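Forum Ceviletti > Entraide > Perception et planification

Barquette alu : trous dans le nuage de points, le planificateur refuse la saisie

Niloufar Azimi
posté le 6 décembre

Bonjour à tous, bras sur table blanche, pince parallèle deux doigts, caméra en tête. Tâche : ramasser du papier froissé et le mettre dans le bac beige à droite. Avec le papier seul ça passe. Dès qu'il y a une barquette en aluminium à côté, la profondeur part en vrille — trous au milieu, points fantômes 70 mm au-dessus de la table. Pletell les prend pour un obstacle et renvoie « no valid grasp ». J'ai monté le timeout de 300 à 800 ms, aucun changement. Filtre temporel déjà activé. Une idée ?

Bianca Văduva
2 réponses acceptées

Classique avec l'alu. Le timeout n'y est pour rien, remets-le à 300. Dans l'ordre :

— masque de saturation sur l'image couleur, seuil haut, puis tu jettes la profondeur sous le masque
— à la place des trous, une boite englobante tirée de la segmentation 2D, posée sur le plan de table. Pas besoin de la forme exacte
— filtre statistique APRÈS le recalage sur le plan, pas avant (erreur que j'ai faite pendant tout le mois de mars)
— marge de collision réduite seulement du coté du papier, sinon les doigts n'ont plus la place de descendre

Et regarde ton image couleur avant de toucher au planificateur. Si tu as une tache claire dans la barquette, c'est là que ça casse. Le papier beige mat, lui, devrait sortir propre.

Delorme

Même souci chez moi, j'ai mis du scotch mat dans la barquette et basta. Sinon ticket 391 chez Grullent, il me semble qu'ils en parlent, pas relu.

Niloufar Azimi

Merci Bianca, je teste le masque ce soir. Le scotch je peux pas, les objets doivent rester tels quels. Je mets la vue couleur, la tache y est bien :

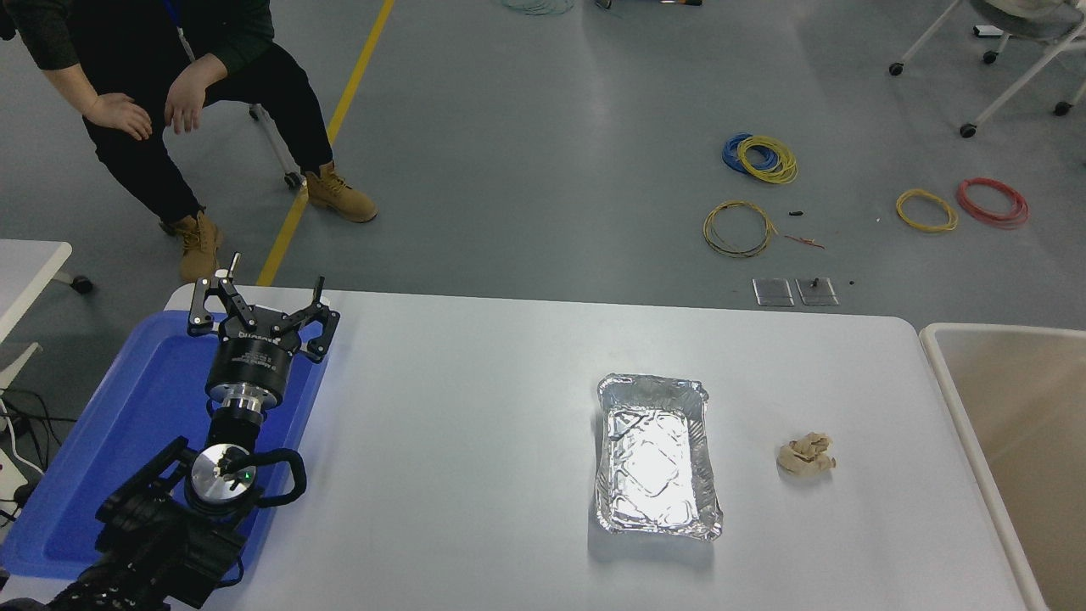 Sujets proches

Recaler le plan de table après un déplacement de la caméra
Pletell : marges de collision différentes par objet
Nuage de points et plastique transparent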